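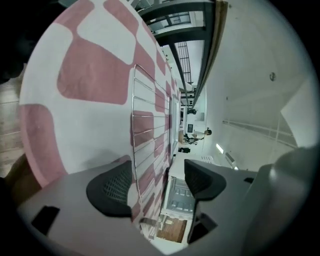
Can a Robot Clean Up Your Room Yet?

Think about the last chore you did. Maybe you put away the dishes or picked something up off the floor. Easy, right? Now try it wearing oven mitts, with one eye closed. That's a bit closer to how it feels to be a robot!

Take a wire rack, the kind cookies cool on. To you it's one thing. To a robot it's a puzzle full of holes. Put it on a rug with a bold pattern and the pattern shows right through the gaps, so the robot has to work out which bits are rack and which bits are rug. The rods are thin, too. If two robot fingers close just a little too high, they pinch nothing but air.

Then there's the picking up. A rack lying flat leaves hardly any space to get a finger underneath. You would tip up one edge without even thinking about it. A robot has to learn that trick, and then learn it again for a plate, a sock and a slippery plastic lid.

So how do robots learn? A lot like you do - by practice. At a robot workshop in Drurmont, a robot named Odis spent a whole winter learning to put kitchen things away. It had 3175 practice tries, and it dropped plenty of spoons! By the end Odis could clear a small table in roughly 18 minutes. You could probably beat that before breakfast.

Its neighbor Julen is a shop robot. Julen slides boxes onto shelves, and it's really good at it, because the boxes are all the same shape and the shelves never move. Homes are much harder. Chairs get pushed around, the dog walks through, and somebody always leaves a shoe on the stairs.

Are robots ready to do your chores, then? Some of them, slowly, with a grown-up nearby. Floor-cleaning robots already work in lots of homes. Folding, sorting and tidying are still being worked on.

Try it yourself! Lay a cooling rack on a rug and pick it up using only two fingers. Then try with your eyes shut. How many goes did it take - 2 or 3, or more?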